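# Chapter 6: What Does a School Team's Record Tell Us?

A high school swim team goes unbeaten through January. The banner goes up in the gym lobby, the school website puts out three exclamation points, and by spring everyone in town will tell you that the program is "strong." This chapter asks you to slow down before you agree.

Start with the meet itself. In most dual meets, two schools put swimmers in the same set of events, places are turned into points, and the larger total wins. The final score looks exact. It is exact, as arithmetic. What it says about swimming is less clear. A team with six good swimmers and a deep bench can beat a team with two brilliant ones, because second, third and fourth places all pay. A coach who knows this will move swimmers around to collect points, and the fastest athlete in the building may spend the afternoon in an event she doesn't much like.

Then there is the schedule. Suppose Trondness High beats Igwe High by 106 points to 64. Was Trondness good, or was Igwe short of divers that week? You can't tell from the score. You also can't tell from the record, which is only a pile of such scores with the details thrown out. A school that swims against small programs all winter can look unbeatable until the regional meet, when it suddenly looks average. Local coverage tends to explain this as "nerves." Maybe. A simpler reading is that the team was average in December too.

## 6.1 The enrollment problem

Size matters more than most fans like to admit. A school with 300 students and a school several times larger may sit in the same league for reasons of bus mileage. Both will try to fill the same relays. The larger school has more students to draw from, more chance that some of them swam in a club as children, and often a better claim on pool time. When it wins, we praise the coach. We might just as fairly praise the people who drew the attendance lines.

Athletic departments answer that small schools do win. Some do. The question you should put to that claim is how often, and against whom, and whether the same small school keeps doing it. One upset makes a fine story and very poor evidence. 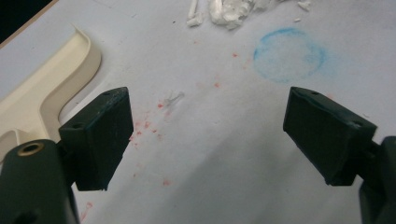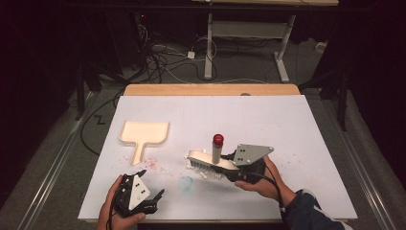
A brush held above the white board, in the second picture.
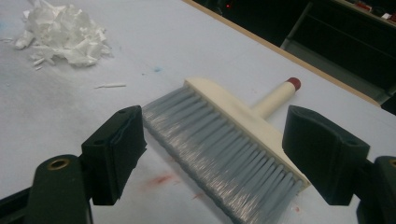 Jodon objects that all of this misses the point of school sport: a season is meant to be swum and enjoyed, the other school is whoever shows up, and a record is a way for kids to feel that the early mornings added up to something. Take the school size away and the girl in lane four still dropped her time.

The objection deserves a fair hearing, and part of it is right. A dropped time is real. It is also a different thing from a win, and Jodon's own example shows it, for the girl in lane four may have dropped her time and finished last. If the early mornings are what count, then the banner in the lobby is measuring the wrong thing. Schools seldom hang a banner for improvement.

## 6.2 Times are better, but watch the pool

Many writers on the subject turn to times as the honest measure. A stopwatch has no league and no schedule. Still, keep your doubts. A 20-yard pool in an old building is not a standard course, and a time swum there can't be set beside one from a regular pool without some adjustment. Turns help swimmers who push off well. Shallow water and crowded lanes may not help anyone. Hand timing adds the reflexes of whoever is holding the watch, often a parent.

Even clean electronic times need a second look. Swimmers rest before big meets and train hard through small ones, so a fall in times late in the season is partly planned. A program that reports its "average drop" from first meet to last is reporting the rest as well as the coaching, and will rarely tell you how much belongs to each.

The case study that runs through the rest of the chapter follows the Catix League, whose schools entered 120 swimmers between them in a single winter. You will be given the results as the league printed them. Before reading section 6.3, write down which school you believe had the best season, and what you would need to see before changing your mind.

**Terms to know:** dual meet, depth, strength of schedule, course length, taper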